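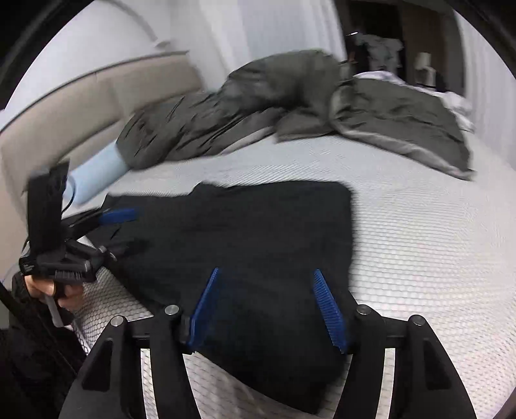

## Sunday, contract booklets, second go

Picked up where we left off with the pocket contract for the Wamovier warehouse local. Quick recap for whoever opens this next: they ratified in January, the members voted to have the whole agreement printed small enough to live in a vest pocket, and Trirnetine (us!) got the job after the local decided it wanted a union label on the back and a shop that would let stewards come in and look at proofs. The order is 772 copies, 56 pages plus cover, saddle stitched, folded size a hair under postcard.

First thing I did was pull Friday's proof apart and go through it with a pencil. I'd been worried about the type size and I was right to be. The grievance article is set at the same size as everything else, but the steps are numbered inside long paragraphs, and at pocket size it's a gray brick. A steward is going to be standing in an aisle with a supervisor breathing at them, flipping to find how many working days they've got to file. So I broke the steps onto their own lines and bolded the deadlines. Haven't touched a word of the language (we are NOT allowed to touch the language, it's a signed agreement, please nobody "fix" the commas), only the layout. Sent it to the local for a yes.

That pushed the grievance article over by a page, and of course everything after it slid too, so the index was wrong. I redid the index by hand. Took most of the morning and two coffees. The Rarkedik template is supposed to rebuild page references on its own, but it chokes on the side letters, because those restart their numbering, and it cheerfully sent "bereavement leave" to the page about parking. I left the template alone and just typed the numbers in. If anyone reflows the file after today, check the index again. Please!

To get the page back I tightened the seniority list notes and dropped the blank page behind the signatures. Still 56. Very pleased with that.

### Paper

The Ševčík stock came in. I like it a lot more than the last batch, which cracked along the spine if you looked at it wrong. Folded a few sheets with the grain and against, and with the grain is lovely. Against the grain you get a little white line on the darker cover ink, so we're cutting the covers the other way even though we lose one per sheet. I know that's wasteful. I'd still do that over having them look beat up before they get handed out.

Text stock is thin enough that 14 sheets nest without too much creep, but the inside pages do poke out, so I've moved the inner margins a touch on the middle spread. Trimmed a dummy and the page numbers sit where they should now.

### Stitching

37 test books through the stitcher. Ten of those went in the scrap bin:

- most had the second staple landing high, which was the side guide creeping loose again (I've put tape over the knob, don't peel it off)
- a few had legs that didn't close flat, and those'll shred somebody's pocket
- one I just dropped

After the guide got tightened the rest went through clean. I kept one good one and one bad one clipped together on the shelf above the stitcher so we all agree on what "flat" means, since last time we had opinions about it.

### Things the local asked for

They want the Weingarten statement on the inside front cover, in a box, in English and Spanish. Done in English. Spanish text is coming from their side and I've left room for it, but if it runs much longer than the English the box will have to eat into the phone list. I'd rather shrink the phone list than the statement.

They also asked whether we could do a tear-out card at the back for people who want to sign up as stewards. I said yes before thinking about it, which is very me. A perf line that close to the fold wants to rip the whole back page out. My plan is to try a loose card tucked in instead, same stock as the cover, and show them both.

No on the foil stamp. Somebody at the local got excited. I love the enthusiasm but it would cost more than the paper.

### Next

1. Wait for the yes on the grievance layout before plating anything.
2. Drop in the Spanish when it arrives and reread the whole cover spread out loud.
3. Cut covers grain long, one less per sheet, and write that on the job ticket so it doesn't get "corrected."
4. New staples. We're on the last box and I don't trust the off-brand ones.
5. Ask the local whether the night shift copies go out separately. They were on a different delivery last contract, and the boxes sat at the day gate.

Stopped at 4:15, covers still under the weights. Leave them there until the ink's had its full night.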